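Crates, slopes and the weight of a cabbage

August
By the Sakden trade desk

Plellari fits out produce sections for small and mid-sized grocers. Its lead fitter agreed to go through the basics of a timber vegetable display: how the crates are set, what goes in which row, and where most shops lose stock. We spoke at the firm's workshop on a Friday, before opening.

The first subject was slope. A flat crate hides everything behind the front row, and the customer digs. "You tilt it until the back row can be seen by someone standing a pace away," the fitter said. "Any steeper and round stock starts to travel. Potatoes settle well enough when they are packed close. Onions need a decent lip at the front."

Napa cabbage is treated differently. It is long, heavy at the base and soft at the tip, and Plellari advises laying it on its side in the upper crates. "The leaf end bruises first. If the heads are on their side, people take hold of the white part, and that is the part that can stand being held." The firm does not stack heads more than 2 deep. At Grinanum, a shop it refitted last year, the upper row had been filled three and four deep, and the bottom heads were being trimmed every morning.

Slatted sides are standard on the timber range. The gaps let air through and let grit and loose skins drop out, so the floor beneath has to be swept. The fitter prefers a smooth, pale floor finish for this reason. "You see the dirt sooner. On a dark floor it sits there until somebody treads on it."

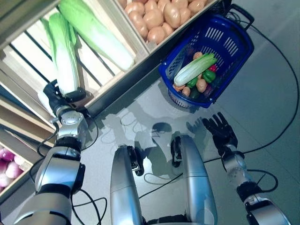 Baskets and reach

The upper crate should be within reach of a customer who has one hand free. Plellari sets the front edge of its top row no higher than 300 mm above the row beneath. The other hand is usually holding a basket, or the basket is on the floor, and the layout has to allow for both.

"People put the basket down when they get to the big items," the fitter said. "A cabbage across the top of a few green peppers is already an awkward load. So we leave clear floor beside the display, roughly 70 cm, and we ask the shop to keep promotional bins out of it."

Perforated plastic baskets are preferred to solid ones for loose vegetables, mainly for washing down. Colour is left to the shop.

Anghel, which supplies the crates, sends them untreated. The fitter sands the top edges by hand before installation and replaces any slat that has split. Lower crates wear faster and are rotated to the upper row only after inspection.

Last updated: August
Contact the trade desk | © Sakden | Back to top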